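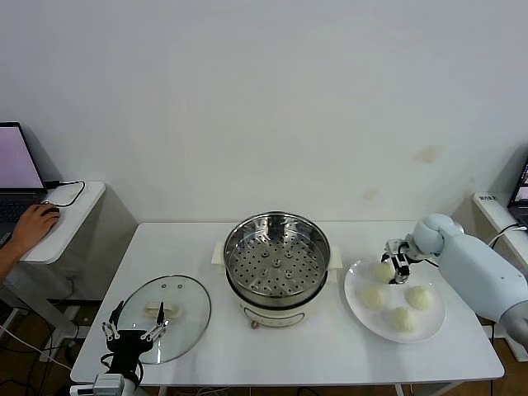

*Steamer with the basket in place and the lid off.*

## 4. Setting Up and First Steaming

This section covers the Midis electric steamer with the steel basket. For the rice bowl insert, see the separate Plallberg sheet.

### 4.1 Before first use

1. Remove all packing material, including the card ring under the basket.
2. Wash the basket and lid in warm water with dish soap. Rinse and dry.
3. Wipe the base with a damp cloth. Do not put the base in water.
4. Place the steamer on a flat, level surface, away from wall cabinets.

**Note:** The unit draws 800 watts. Do not share an extension cord with a kettle or toaster.

### 4.2 Filling and heating

1. Lift out the basket and pour 1000 ml of cold water into the pot.
2. Put the basket back. It should sit level, with its rim resting on the pot.
3. Cover with the lid and turn the knob to the steam setting.
4. Wait for steady steam from the vents before adding food.

**Caution:** Steam burns. Turn the knob to off before lifting the lid, and tilt the lid away from you.

### 4.3 Loading buns and dumplings

Let shaped dough rest before it goes in. Filled buns need more room than plain ones – leave a finger's width on all sides, and keep them off the basket wall.

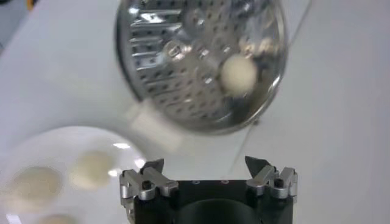
Dough sticks to bare steel if it is left to cool there. Cut a square of baking paper for each bun, or brush the basket lightly with oil. Do not line the whole basket, as the steam has to come up through the holes.

Frozen buns can go in without thawing. Add 4 minutes to the time on the package.

### 4.4 After cooking

1. Turn the knob to off and unplug the unit.
2. Let everything cool, then empty the water.
3. Dry the pot before storing it.

**Note:** Hard water leaves white scale. Wipe it off with vinegar, then rinse twice.

Spare lids and baskets are sold by Espinoza, 41 Utstead.

*Text: Ilgın Gökçe. Revised 8/1/23.*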